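Wutura Play Board and Shape Blocks

Home > Play and Craft > Table Toys > Boards

Product code: 391
In stock at Pletcombe, usually sent out within two working days

We've been selling the Wutura board for a while now and it is still one of our favourite things in the whole shop. It's a plain maple board, smooth on top, and it gives small hands a proper place to build, sort and line things up. Put it on a table, a rug or the end of the kitchen worktop and it becomes the play area for the afternoon!

The board is made for us at the Munasinghe workshop, where each one is glued up from separate planks, so you will see the seams running along its length. The wood is pale and the grain is different every time - some boards come out nearly plain, others have lovely swirls and a few small dark knots. We can't pick out a particular pattern for you, but if you visit the shop you're very welcome to go through the pile and choose your own (people do, and it can take a while).

The shape blocks

The blocks are bright, chunky and a bit textured on the surface, so they are nice to hold. There are cubes and cylinders for stacking, and then the shapes everybody goes for first, like the heart and the star. Colours include red, blue, yellow and green. You can buy them with the board or by themselves, and they mix well with any blocks you already have at home.

The cylinders stand up nicely on their flat ends and make good towers. The star has a flat face too, so it can go on top of a tower or lie flat as a base for something else. The heart is harder to build on, but our younger testers loved it all the same.

Looking after it

Wipe the board with a damp cloth and dry it straight away. Please don't soak it or put it in the dishwasher. Once in a while, rub in a little Esberg board oil with a soft rag and leave it overnight before using it again. The blocks can be washed in warm soapy water.

If the top gets scratched, a light rub with fine sandpaper along the grain will sort it out. Oil it again afterwards.

Good to know

Maple boards can move slightly with the weather, so keep yours away from radiators and sunny windowsills. Store it flat if you can. It's heavier than it looks - we'd suggest a grown-up does the carrying.

Boards and blocks can be returned unused within 20 days. We also sell single replacement blocks for when one goes missing under the sofa. The next delivery of yellow hearts is due in August.

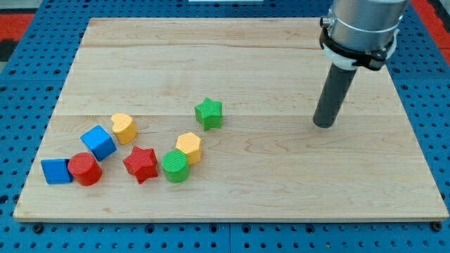 The Wutura maple board with a mix of shape blocks, including the yellow heart and red star.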